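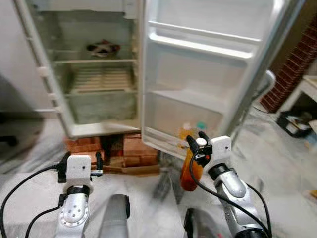 ドアの開いた白い冷蔵庫

ホーム　からだ　たべもの　ねむり　おうちの人へ

脈(みゃく)ってなに?　手首でわかる心臓のはたらき

文:ツェゲレダ・イルマ
最終更新:5月

手首の親指がわに、反対の手の指をそっと当ててみてください。しばらくじっとしていると、指の下で何かが「とくん、とくん」と動くのがわかります。これが脈です。病院や保健室で、大人が手首をさわりながら時計を見ていることがあります。そのとき、その人は脈を数えています。

このページでは、脈がどうしてできるのか、どうやってはかるのか、どんなときに速くなるのかを説明します。

脈はどこから来るの

脈のもとは心臓です。心臓は胸のまん中より少し左よりにあり、大きさは、だいたいその人のにぎりこぶしと同じくらいです。心臓はほとんど筋肉でできています。腕や足の筋肉は自分で動かそうと思って動かしますが、心臓の筋肉は、ねているあいだも勉強しているあいだも、自分で動きつづけます。

心臓がぎゅっとちぢむと、中にたまっていた血液がおし出されます。おし出された血液は、動脈(どうみゃく)という太い血管に入ります。動脈のかべには弾力があり、血液がどっと入ってくると少しふくらんで、すぐにもとにもどります。このふくらみは、波のように体のすみずみへつたわっていきます。手首で感じる「とくん」は、その波が通ったしるしです。

血液そのものが、心臓から手首まで一回の脈で流れてくるわけではありません。水の入ったゴムのホースのはしを強くおすと、はなれたところでもすぐにおされた感じがします。脈の波も同じように、血液の流れよりずっと速くつたわります。

心臓の中はどうなっているの

心臓の中は四つの部屋に分かれています。上に二つ、下に二つです。上の部屋を心房(しんぼう)、下の部屋を心室(しんしつ)といいます。

全身を回ってきた血液は、まず右の心房に入り、右の心室へ下りて、そこから肺へ送られます。肺では、すった空気の中の酸素を受け取り、いらなくなった二酸化炭素をわたします。酸素を受け取った血液は左の心房にもどり、左の心室へ下りて、そこから全身へ出ていきます。

四つの部屋のうち、左の心室のかべがいちばんあつくなっています。頭のてっぺんから足の先まで血液を送る部屋なので、強い力がいるのです。

部屋の出口には弁(べん)という、うすいとびらのようなものがあります。弁は一つの向きにだけ開き、血液が逆にもどらないようにしています。聴診器(ちょうしんき)を胸に当てたときに聞こえる「ドッ、クン」という音は、おもにこの弁がとじるときの音です。

だれが合図を出しているの

心臓の右の心房のかべに、洞結節(どうけっせつ)という小さな場所があります。むずかしい名前ですが、おぼえなくてもかまいません。ここから弱い電気の合図が出ると、合図は心臓の筋肉につたわり、上の部屋、下の部屋の順番にちぢみます。

合図を出すのは心臓自身ですが、速さを調節するのは脳や神経です。階段をかけ上がると「もっと速く」、ふとんに入ってしずかにしていると「ゆっくりでいい」という命令がとどきます。アドレナリンなどのホルモンも、心臓を速く動かすはたらきをします。

健康診断で、胸や手足に小さな部品をつけてベッドにねる検査をしたことがある人もいるでしょう。それは心電図(しんでんず)といって、心臓の電気の合図を線にして記録する検査です。体に電気を流すわけではないので、いたくありません。
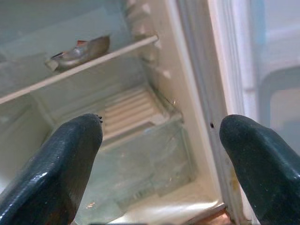
脈のはかり方

用意するのは、秒のわかる時計だけです。

一　いすにすわって、しばらく休みます。走ったあとや、おふろのすぐあとは、いつもより速くなります。

二　片方の手のひらを上に向けます。腕は机の上かひざの上にのせて、力をぬきます。

三　反対の手の人さし指、中指、薬指をそろえて、手首の親指がわに軽く当てます。手首のしわより少しひじに近いところです。

四　「とくん」を感じたら、時計を見ながら10秒のあいだに何回あるかを数えます。

五　数えた回数を六倍します。それが一分間の脈拍数(みゃくはくすう)です。

親指ではかるのはやめましょう。親指の先にも脈があるので、自分の親指の脈とまちがえることがあります。

指を強くおしつけると、血管がつぶれて脈がわからなくなります。見つからないときは、力をゆるめるか、指の場所を少しずらしてみてください。首の横でもはかれますが、首を強くおすのはあぶないので、子どもだけでするときは手首にしましょう。

一回だけだと数えまちがえることがあります。二、三回はかって、だいたい同じになるかたしかめるとよいでしょう。もっとくわしく知りたいときは、一分間ずっと数えます。

いくつならふつうなの

しずかにしているときの大人の脈拍数は、一分間におよそ70回という人が多くいます。子どもは大人より心臓が小さく、一回に送り出せる血液の量も少ないため、そのぶん回数が多くなります。赤ちゃんはもっと速く、大きくなるにつれて少しずつゆっくりになっていきます。

長いきょりを走る練習をつづけている大人の選手には、とてもゆっくりな人がいます。たとえば10秒で七回なら、一分間では42回です。きたえた心臓は一回でたくさんの血液を送り出せるので、回数が少なくてもたりるのです。

脈拍数は人によってちがいます。同じ人でも、朝と夕方、立っているときと横になっているときではちがいます。友だちより多い、少ないというだけで、体が悪いとはいえません。

脈が速くなるとき、おそくなるとき

運動をすると、筋肉がたくさんの酸素を使います。心臓は回数をふやし、強くちぢんで、酸素をのせた血液をどんどん送ります。運動をやめると、脈は少しずつもとの速さにもどります。

きんちょうしたときや、びっくりしたときにも速くなります。発表会の前にどきどきするのはそのためです。熱があるとき、暑いところにいるとき、体の水分がたりないときにも速くなることがあります。

ねむっているときは、ふつう、起きているときよりゆっくりになります。

息をすうと脈が少し速くなり、はくと少しおそくなることもあります。子どもではよく見られるもので、多くの場合、心配はいりません。深呼吸をしながら手首に指を当てていると、間かくが変わるのに気づく人もいます。

調べてみよう

ノートに表を作って、次のときの脈をくらべてみましょう。

・朝、起きてすぐ
・ごはんを食べたあと
・なわとびをしたあと
・なわとびのあと、しばらく休んでから
・夜、ねる前

なわとびのかわりに、その場で足ぶみをしてもかまいません。かぜをひいているときや、運動を止められている人は、運動のところはとばしてください。動物がすきな人は、図書館で動物の心臓についての本をさがしてみましょう。ゾウのように体の大きな動物は脈がゆっくりで、ネズミのように小さな動物はとても速いことが書いてあるはずです。

こんなときは大人に話そう

次のようなことがあったら、近くの大人にすぐ話してください。

・じっとしているのに、胸がとてもどきどきして止まらない
・胸がいたい、息が苦しい
・目の前が暗くなる、ふらふらする
・運動のとちゅうで気を失いそうになった

運動をしている最中なら、まず止まってすわります。がまんしてつづけてはいけません。友だちがたおれて、よんでも返事をしないときは、大きな声で大人をよびます。大人がいなければ119番に電話します。

ことばのまとめ

動脈:心臓から出ていく血液が通る血管。
静脈(じょうみゃく):心臓へもどる血液が通る血管。手のこうに青っぽくすけて見えるのは静脈です。
弁:血液が逆に流れないようにするとびら。
脈拍数:一分間に脈をうつ回数。

次のページ「血はなぜ赤いの」では、酸素を運ぶ赤血球(せっけっきゅう)について説明します。

このサイトでは、ページを見やすくするためにクッキーを使っています。設定はいつでも変えられます。　同意する　設定を変える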